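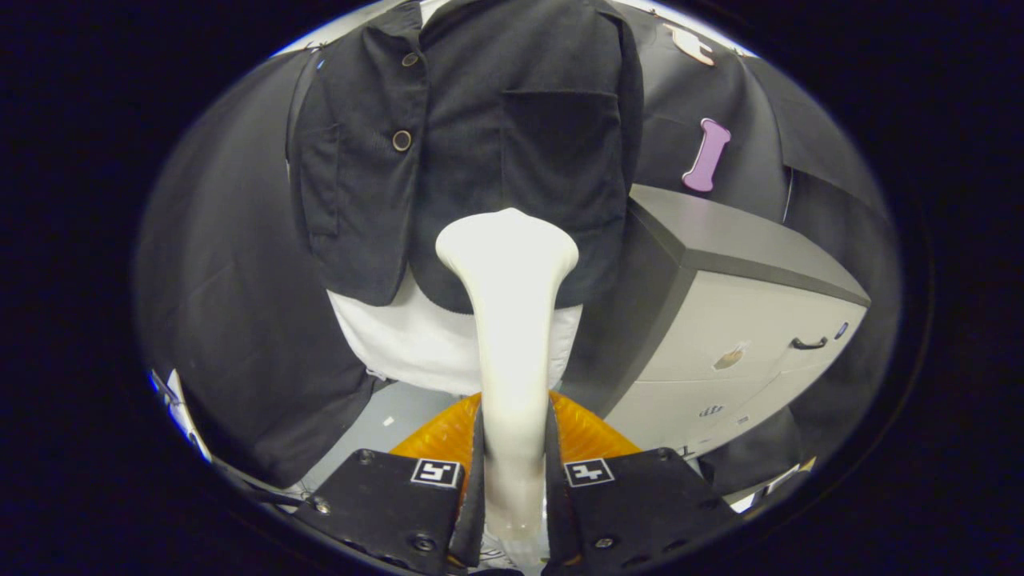

A dog bone toy, or chew bone, is an object given to a dog to carry, gnaw or fetch. The name covers both edible chews and toys made only to look like a bone. In its best-known form it has a straight, narrow shaft with a broad, rounded knob at one or both ends, a simplified version of the long bone of a leg.

Shape

The knobbed outline comes from the joints of animals such as cattle and sheep, where the ends of a long bone widen to meet the next one. Toy makers usually exaggerate this flare. A wide end gives the dog something to work on with the back teeth, while the shaft can be held down between the front paws. The same outline is used for dog biscuits, name tags, cushions and shop signs, and also for costume props and party decorations.

White and off-white are common colors for plain models. Others are dyed to suggest a flavor, such as brown for beef. Surfaces may be smooth, ribbed or studded.

Materials

Nylon and hard rubber are used for long-lasting chews. Softer rubber and vinyl are used for throwing toys, some of which contain a squeaker. Plush bones have a fabric cover and a fiber filling and are mostly meant for carrying. Edible types include pressed starch and rawhide, the latter often sold with a knot tied at each end in place of a molded knob.

Props are lighter. They may be made of foam, hollow plastic or papier-mâché – materials that break up easily and are not suitable for chewing.

Size and care

Bones are sold by the weight or breed size of the dog. A toy should be too large to fit entirely in the mouth. Rubber and nylon bones can be washed in warm water with mild soap, and plush ones according to their label. A bone that has cracked, or has been worn down until the knob comes loose, is normally thrown away.

Storage

In homes, dog toys are often kept in a low basket or near the coats and leads by the door. Edible chews are kept dry and out of the dog's reach.

See also: Dog biscuit; Rawhide; Squeaky toy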